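Print this page | E-mail to a friend
14 comments | Share (62)

In defence of wiping the table

My mother had a rule that the dishes weren't done until the table was done, and for a good part of my life I thought this was simply a way of keeping me in the kitchen for another five minutes while everybody else drifted off to the television. I have come around to her way of thinking, slowly and with a fair bit of grumbling, and I'd like to make the case for it while I still have your attention and the kettle is on.

We live at Fimamholm, up the hill from the old cannery, in a house with a kitchen that was somebody's idea of generous in another century. There is one table. It's where we eat, where the bills get opened, where homework gets done and where the cat is not allowed and sleeps anyway. When we moved in we had a great heavy thing with a dark varnish, a present from an aunt, and you could have spilled a whole pot of gravy on it and been none the wiser until your sleeve stuck. The one we have now is pale. It shows everything, and for the first year I resented it.

Now I think a table that shows everything is the only sort worth having. A dark table lets you off. A pale one tells you at breakfast just what went on the evening before, and if you're the sort of person who puts things off (I am, my whole family is), that small honest nudge is worth more than any cleaning roster stuck to the fridge.

You don't need much for the job, either. I once let myself be talked into a Clelon spray, a very nice bottle with a very nice smell, and it lasted about 7 weeks before I noticed I was using it to feel organised and not to get anything clean. Warm water, a drop of dish soap and an ordinary two-sided sponge will see to nearly all of it. They sell them in bags at the Merkano and I have never once regretted coming home with too many.
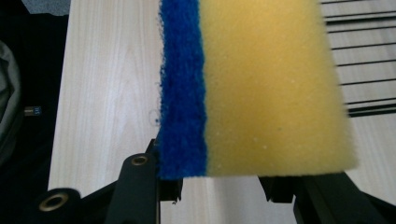
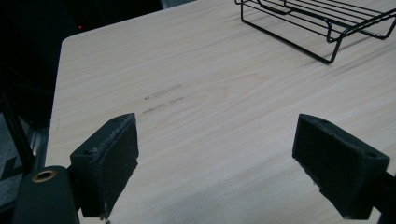

The trouble with the rough side

If I have one strong opinion in all this – and my neighbours would tell you I have several – it's that people reach for the scouring side far too soon. It feels like work, I suppose, and we've all been brought up to believe that work is what gets results. But a grey smudge on a light tabletop will often give way to the soft side and a bit of patience. Lay the damp foam on it, go and put the plates away, come back and wipe along the grain. If it's still there tomorrow, try again tomorrow. The rough side is for the roasting tin and the bottom of the porridge pot, and once you've put a dull patch in the finish you'll be looking at it for as long as you own the table.

I'd say much the same for throwing the sponge out at the first bit of fluff. A frayed edge doesn't bother me. A sour smell does, and that's the day it goes down to the laundry to start its second career on gumboots and the rims of flowerpots.

Then there's the matter of where things land. Racks, trivets, the colander, the tray that didn't fit in the cupboard: they all settle on the table like birds on a wharf, and then we wipe politely around them. I did this for years. Lift the rack, wipe underneath, and put it back if you must. It takes no time at all, and it's the part my mother always checked.

A friend from the choir at Tang, who has raised a good many more children than I have, tells me she gave up on the table altogether and throws a cloth over it when company comes. I love her dearly and I eat there often. Still, I notice that we all end up leaning on the counter with our cups, and I wonder whether it might be because there's nowhere inviting to set them down. A clear table draws people in. They pull out a chair without being asked, and somebody deals a hand of cards, and before you know it it's 30 minutes past when you meant to start the soup.

So I do it every night now, usually a little after eight, with the radio going and the cat watching from the chair she has just been moved to. Some nights I do it badly. My daughter has started doing the corners without being told, and I haven't said a word about it in case she stops.

Contact us | Letters to the editor | Copyright Fimamholm Community Paper | Back to top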